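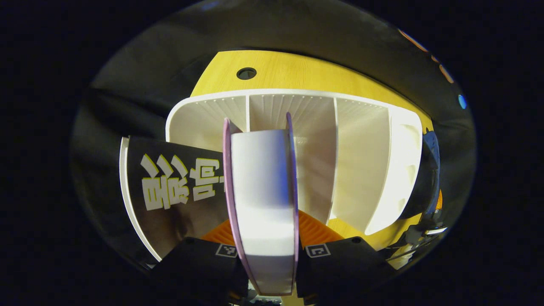
October 25, 2023. Okay, so the finger saga goes on! I got in early with a giant coffee and a plan to have both fingers on the gripper squared up before Ieva needed it, and of course the left one had other ideas. It closes fine on big soft things, but on anything with a hard curve it comes in a hair late and the right finger does all the pushing. My new favorite test piece is the white roll with the pinky-purple rims, stood on end in front of the ribbed desk organizer, because I can close on it and look straight down at the two little square markers to see if they sit level. They should mirror each other. I must have clamped that poor roll all morning (loosen, nudge, tighten, squeeze, swear a bit, loosen again) and by the end of it I could do the whole thing without looking at the driver.

Florante thinks it's the slide and I think it's the screws. We have been having this same argument for weeks and I enjoy it more than I should. His case is that the Drutton slides get gritty, and fine, they do, I wiped a gray line of gunk out of the left one today that made me feel ill. My case is that the logbook has us at 2,012 closes since the last proper tighten, and Raghavendra's sheet says to do it long before we get to 4,000 but is very vague about how long before. So I did both! Wiped the slides, put the tiniest drop of oil on each, then backed out the finger screws one at a time, cleaned the old threadlocker off with a toothpick and put them back with fresh stuff. The upper one on the left was barely more than finger tight. I'm counting that as a point for me.

Then the markers. One had a corner starting to lift, and I did think about leaving it, but a lifted corner will bug me for days. Peeled it, wiped the spot with alcohol, waited (I am bad at waiting), and stuck down a new one from the sheet in the Zudari drawer. We have 14 left on that sheet so somebody had better order more before December. Probably me.

After lunch I moved on to fabric, which I always save for last because it's the fussy one. Cloth finds every little gap between the tips. If they don't meet flat all the way along, you get a fold sneaking out one side and you're chasing it across the table like a sock.
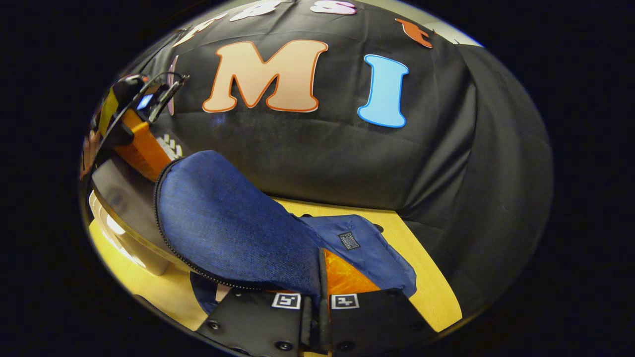
Fingertips on the denim pouch, with the orange lining showing.

Ailsa came by while I was writing up the log and asked if the thing was fixed, and I said yes in a voice that even I didn't believe. I want to leave the threadlocker overnight and check the screws cold in the morning before I say it again. Also need to find out who took the good 2 mm driver, and email Lamont about spare tips, and take the oil back to Mariann's shelf before she notices it's gone.

Home late, feet sore, leftover soup. Florante just texted me "it's the slide."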